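Collecting Demonstrations for a Basket-Sorting Task on a Humanoid Robot
Project report, Neema Rashidi

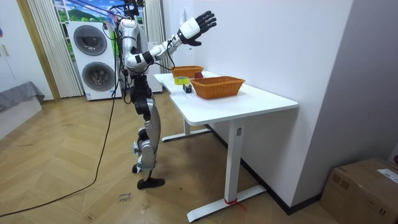
Figure 1. The robot at the desk with its hand open, two baskets on the desktop.

1. Aim

The project set out to build a set of recorded demonstrations that a learning system could use to pick up small items and place them in a basket. The training itself belongs to another student's project, so this report deals with the recording only: how the sessions were run, what was kept, what was thrown away and what I would change.

The work was done in the home room at the Groltham lab, which is fitted out like part of a flat. I had used the arm-only rig in the first term but had not worked with a full humanoid before.

2. Setting up

The robot stands at one side of a white desk. Two wicker baskets go on the desktop, the larger one nearer the front and the smaller one further back. A fixed camera looks across the whole workspace, and the robot's head cameras record at the same time. Joint positions and hand commands are saved by Vondamby, the lab's logging program.

The operator moves the robot's arms and fingers by teleoperation. One person operates and a second person resets the desk and starts and stops the log. We swapped every 40 episodes. Past that point the operator's movements got slower and the hand tended to close too early.

3. Procedure

Each episode began with the hand open and clear of the desktop. The operator brought it down to the item, closed the fingers, carried the item to the basket named on the session sheet, let go and returned to the open position. The log was stopped once the arm had come to rest.

The baskets were moved between blocks. In the first week I left them in the same place all day, and when I replayed the arm paths they were almost identical. A system trained on those would probably have learned one movement and ignored the baskets. After that we used 4 layouts, chosen from a shuffled list.

Failed grasps were kept if the operator recovered and finished the task. They were given their own label, "retry". Episodes where the item fell off the desk were stopped and deleted.

4. Results

We recorded 1,192 episodes by the end of June. Checking them took nearly as long as recording them. The most common fault was a gap in the head camera stream, which made the episode useless even when the movement was good. The second was a wrong basket label, where the person at the log had not changed the setting after a new layout.

The small basket was harder. Its opening leaves little room for spread fingers, and operators often let go too high to avoid touching the rim. I marked these episodes so they can be left out of training if needed.

5. Problems

The clocks on the fixed camera and the robot drifted apart over a long session. Restarting both at each swap kept the difference small enough to correct afterwards with the Gosis script.

Both operators were right-handed and approached the items in much the same way. More operators would give more varied paths.

6. Further work

The label should be read from the session list automatically. I would also record two-handed episodes, with one hand steadying the basket, and repeat a short set at a different desk height. The episode files and session sheets are in the Valdovinos folder on the lab server, sorted by layout.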